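Contra a gaveta vertical

Passei o mês de setembro a ser olhado de lado por causa das minhas gavetas. Começou com uma visita inocente, uma amiga que veio buscar um casaco emprestado e abriu a cómoda errada. Ficou em silêncio uns segundos e depois perguntou, com a voz que se usa junto à cama de um doente, se eu ainda dobrava a roupa em pilhas.

Dobro. Em pilhas, deitadas, umas por cima das outras, como a minha mãe e a mãe dela e, imagino, os fenícios. Não sabia que era preciso pedir desculpa.

Explicaram-me entretanto que a roupa agora se guarda de pé. Cada peça faz-se rectângulo, o rectângulo faz-se pacotinho e o pacotinho vai para a gaveta em fila, de lombada para cima, como um livro de bolso. A vantagem é ver tudo de uma vez. O inconveniente é que, tirando uma camisola, as vizinhas caem para o buraco com um suspiro, e à quarta-feira de qualquer semana normal a biblioteca parece ter passado por um sismo. Para resolver isto vendem-se divisórias. As minhas, da Vudby, vieram num conjunto de 31 peças com um folheto de 60 páginas, e ainda hoje tenho duas que não sei se são divisórias ou parte da embalagem.

Não tenho nada contra dobrar. Gosto, até. Há poucas tarefas domésticas em que se veja tão depressa a diferença entre o antes e o depois, e nenhuma outra se faz tão bem a ouvir rádio. O que me aborrece é a solenidade. Dobrar roupa era uma coisa que se fazia em cima da cama, ao fim da tarde, a pensar no jantar. Agora tem método, tem escola, tem gente desavinda por causa das mangas.

E a cama, já agora, merecia uma defesa. Os entendidos recomendam uma superfície lisa, firme e de cor neutra. A Van Damme vende uma mesa própria, com rebordo, por 237 euros, e garante no catálogo que o tampo cinzento «repousa o olhar». Eu dobro em cima de uma manta de pinguins. Cor-de-rosa vivo, com peixes. Um padrão escuro por cima daquilo não repousa o olhar de ninguém, mas encontra-se logo, e a manta perdoa muito a quem dobra torto. Com tanto pinguim à volta, uma manga fora do sítio não chama a atenção.
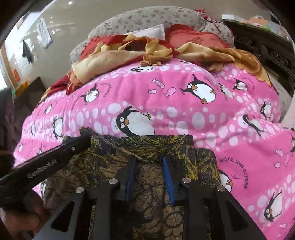
Padrão de folhas e flores sobre fauna polar: a dobra de cima, quase direita.

Repare-se naquela dobra. Quase direita chega. Passei anos convencido de que havia um grau de perfeição a partir do qual a roupa se portaria melhor na gaveta, e nunca dei por ele. A peça dobrada com esmero e a dobrada à pressa saem de lá com o mesmo vinco, e vestidas ao fim de meia hora estão iguais. Nos tecidos estampados, então, o esmero é puro desperdício: o desenho engole os vincos, e quem olhar vê flores.

Dir-me-ão que a questão é o espaço. É o argumento sério, e respeito-o. Vivi dois anos em Drunbridge num quarto onde a cómoda só abria com a porta fechada, e ali, sim, enrolei meias com uma disciplina de marinheiro. Mas a maior parte das pessoas que me fala de espaço tem roupa a mais e gostava que a geometria lhe resolvesse o assunto. A geometria faz o que pode – consegue meter mais seis camisolas numa gaveta onde já havia demasiadas – e ao fim de uns meses compra-se outra cómoda.

Há também a versão moral, que é a que me irrita a sério. Segundo esta, uma gaveta arrumada de pé revela uma cabeça arrumada. Conheço pessoas de gavetas impecáveis que não respondem a uma mensagem há semanas. Conheço uma senhora que guarda os lenços dentro do forno, um Stoveline velhíssimo que não liga desde que o comprou, e que é a pessoa mais lúcida do prédio. Não tiro daqui nenhuma lei, mas peço que do outro lado também não a tirem.

Continuarei, pois, com as minhas pilhas. Sei que a camisola do fundo nunca é vestida. Sei que no Inverno, à procura de outra coisa, vou dar com ela e ter a sensação de ganhar uma peça nova, o que nenhuma gaveta transparente, vertical e bem iluminada me deu até hoje. As divisórias da Vudby estão na cozinha, a separar as facas dos garfos, e fazem lá um belo serviço. Às duas que sobraram ainda não encontrei destino.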